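I gave up my phone at mealtimes last winter, mostly because my aunt Viorica Hodoroagă told me I chewed like someone waiting for a bus. She was right, annoyingly. I'd had 185 notifications by lunch that day and I couldn't have told you what was in the soup.
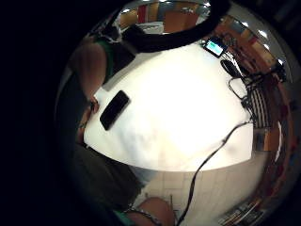
So I started small, with 15 minutes. Phone down, eyes up, eat the thing. The first week was awful! I read the back of the salt. I learnt the whole menu at Pop, the café under my flat (they do a cheese toastie with pickled plums, and it's far better than it sounds), and I eavesdropped on a very long row over a hedge in Ledau.

By December I'd stretched it to 50 minutes and was turning into a bit of a bore about it. I told my sister. I told the dentist.

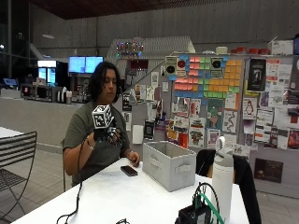

*Phone down on the table, eyes elsewhere.*

What surprised me was how much I'd missed being a bit bored. I used to stare out of the window of the 454 bus all the way to Wikholm and get home with half a story in my head, and at some point I'd swapped that for videos of strangers cleaning ovens.

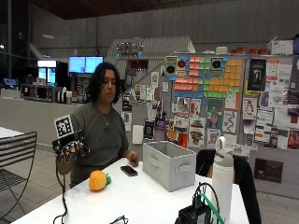
I still slip, of course. My cousin had her baby and I had the phone propped against the teapot all through breakfast, cooing at it. Viorica let that one go. Then she asked for the pictures to be sent to her as well, and could I make them bigger, please.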